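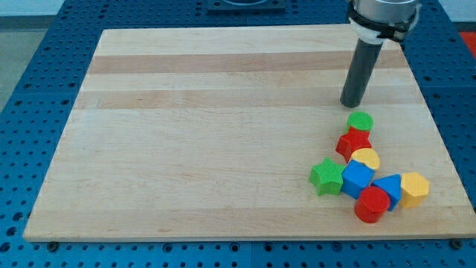 *Push cell, maple board on the blue table, rod just above the blocks.*

**drernthorpe_cell2** – 3 Nov 2018

Looking for opinions on rod height. The cell does block pushing with a single rod, no fingers. Blocks are the chunky plastic shape-sorter kind on a maple cutting board.

The rod slips over the top of a block now and then, mostly on the stars. I can lower it, but I'm worried about the tip dragging on the wood. It's set at 4 mm off the board now. Is 2 too low?

**kowalchuk_r**

2 is fine if the board is flat. Have you checked it? Ours had a bow in it by August and we were blaming the arm for weeks. Put a straightedge across it both ways, then jog the tip to all four corners and the middle with a feeler gauge.

**tradel39**

I'd leave the height alone and look at the clamp first. If the rod can creep up in the clamp, every height you teach is wrong by the end of the shift. Scribe a line on the rod right at the collar. If the line moves, there's your answer.

**drernthorpe_cell2**

Checked both. The line hasn't moved after 15 runs. The board is high in the middle and low toward the right side, where the blocks tend to end up. So 4 mm at my touch-off point is more than that over there.

**kowalchuk_r**

There you go. How tight are the bolts at the corners? If you crank those down, the middle comes up.

**drernthorpe_cell2**

Tight. I did them with the long key.

**tradel39**

Still don't agree that wood is the right surface for this. It moves with the weather. We went to a plastic sheet and I haven't shimmed anything since.

**kowalchuk_r**

Plastic sheet has its own problems, the blocks skate on it. Wood is OK if you let it move a little. Back the bolts off, snug them by hand, then a quarter turn.

**Nélida Gaete**

I look after a similar cell at Loltmont. We teach the board plane from three points instead of one touch-off, and redo it every 2,000 pushes. Takes 17 minutes with the paperwork. We run at 2.5 mm and the tip stays clear. Wipe the board first – a crumb under the gauge will throw you off.

**drernthorpe_cell2**

Backed the bolts off and retaught with three points. Most of the hump is gone. Running at 3 mm for now and will go to 2.5 if the stars still give trouble.

**tradel39**

Keep an eye on that scribe line anyway.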